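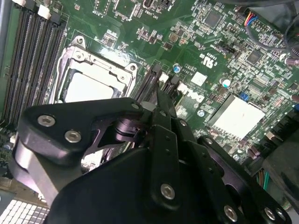 Undance opens orders for Brunet, a gripper and wrist camera kit for computer teardown

DRUSEMBY, Sun 18 February – Undance today opened orders for Brunet, a gripper and wrist camera kit for shops that take apart used desktop computers and servers. The kit fits on an existing robot arm and is sold with the software needed to run it.

Brunet is meant for work inside an open case, where memory, expansion cards and cables sit close together. The gripper uses linked metal fingers held with hex-socket screws, so a worn finger can be changed at the bench with a standard key. The camera looks down past the fingers at the board, and the operator sees the same view on a monitor.

The first release covers four jobs: releasing memory latches, pulling memory modules, pulling expansion cards and unplugging small cable connectors. Removing processors and heatsinks is not supported yet. Undance plans to add heatsinks in a software update in August.

The kit was tested at the Fuvex refurbishing plant, where it worked through 542 desktop boards from several makers. Operators there asked for two changes, both now included: a slower approach near the memory slots and a stop button that can be reached with either hand. Boards that the software does not recognize are set aside for a person to handle – the kit does not guess at a layout.

A new board type can be taught in roughly 30 minutes by guiding the arm by hand to each part. Saved layouts can be copied between stations. The software holds up to 2000 of them.

Brunet costs $2649 and includes the gripper, the camera, one set of spare fingers, cables and a mounting plate. The robot arm is not included. A list of supported arms is available from the Undance sales office, and buyers should check it before ordering, as older controllers may need an adapter.

Orders ship from Drusemby in the order received. Spare fingers are also sold separately, in pairs.

About Undance
Undance makes grippers and tooling for repair and recycling shops. The company is based in Drusemby.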